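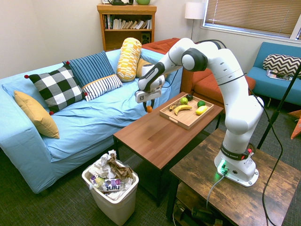 Small orange fruit over the corner of the coffee table

Date: 2023-03-28
Subject: Re: [hillclub] Roller ski weekend in June, who's in?

Hi all,

Back from Gilance with one working knee and a very peeling nose, so sorry for the slow reply!

> Has anyone actually booked the bunkhouse at Otine yet? Last I heard
> it was 6 beds on hold and we'd lose them at the end of the month.
> Also, is the tarmac loop any good for people who've only ever
> been on snow? I don't fancy learning to brake on a hill.

Yes, booked, deposit paid, and they've kept us the room nearest the drying cupboard (bliss, if you remember last year's boots). If you want one of the beds, email me off-list and say whether you can manage a top bunk.

As for the loop, I think you'd be fine. It's 1635 metres, nearly all flat, with one dip by the pumping station that you can walk round on the grass until you've got your nerve up. The surface was redone in the autumn and it's lovely and smooth apart from the bit by the gate, where the farm traffic drags mud across. Take pads for knees AND elbows. I didn't, and I still have the mark.

Kit: the club has 3 pairs of the Arnel classics that fit ordinary NNN boots, and I can bring my own spare skating pair if somebody has the matching boots. The Majimbun wheels we got for them are the slow ones, which is what you want for a first go. Please don't swap them for the fast set without asking, they're a pain to get back on.

Still undecided about Saturday evening. The pub does food till eight, or we could cook. I'm easy.

One more thing, parking is on the verge 500 metres before the bunkhouse, not in the yard. They were quite cross about it last time.

Cheers, and see some of you at waxing night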